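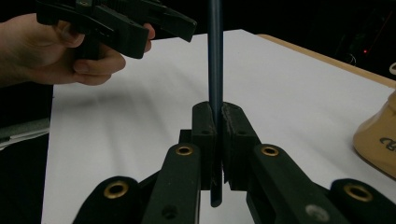

Skiltemlow Garden Kneeler and Seat

Product code SK-99
In stock at Skirkcombe. Collection or delivery.

The Skiltemlow is a folding kneeler that turns over to make a low seat. Used one way up, the pad sits close to the ground and the side frames act as handles for getting up and down. Turned over, it is a bench at a sensible height for potting, shelling peas or having a rest.

We have sold it since the shop moved to Skirkcombe and it is still the kneeler we are asked for most. The current version has a wider foot than the old one and sinks less on soft ground. The hinges are also new. If you have the older model, the pads are interchangeable but the side frames are not.

Frame: powder-coated steel tube, dark green
Pad: closed-cell foam, wipe clean, removable
Maximum load: 99 kg
Weight: 3 kg
Folded depth: 8 cm
Assembly: none
Guarantee: three years on the frame, one year on the pad

Using it

Open both side frames until the catches click. Check them before putting any weight on the handles, particularly if the kneeler has been stored in a shed over winter, as grit gets into the catch. A stiff brush clears it. On a lawn it stands well enough without help. On gravel or bark, press it down and turn it slightly first.

The pad can be left out in a shower but should not be left out all season. Strong sun fades the cover and eventually makes it brittle. Replacement pads are sold singly and come in green or grey.

Tool pouch

The Nasution pouch hangs from either side frame on two straps. It has eight pockets and will hold a hand fork, trowel, secateurs, twine and labels. It is sold separately. Long-handled tools will tip the kneeler when it is folded out as a seat, so keep those elsewhere.

Customer comments

"Bought for my mother, then bought another for me. The handles make the difference." - Helju Rätsep

"Good seat, firm pad. I would have liked a longer strap on the pouch." - Bart Bakker

Delivery

Orders placed before 3 p.m. are packed the same day and sent by Jetgate. Unused kneelers can be returned in the original carton. For spare catches, ask for Saodah Setiawan at the trade counter and have the product code ready.

We use cookies to remember your basket. Accept or change settings.

Contact us | Delivery and returns | © Skiltemlow Garden Supplies | Back to top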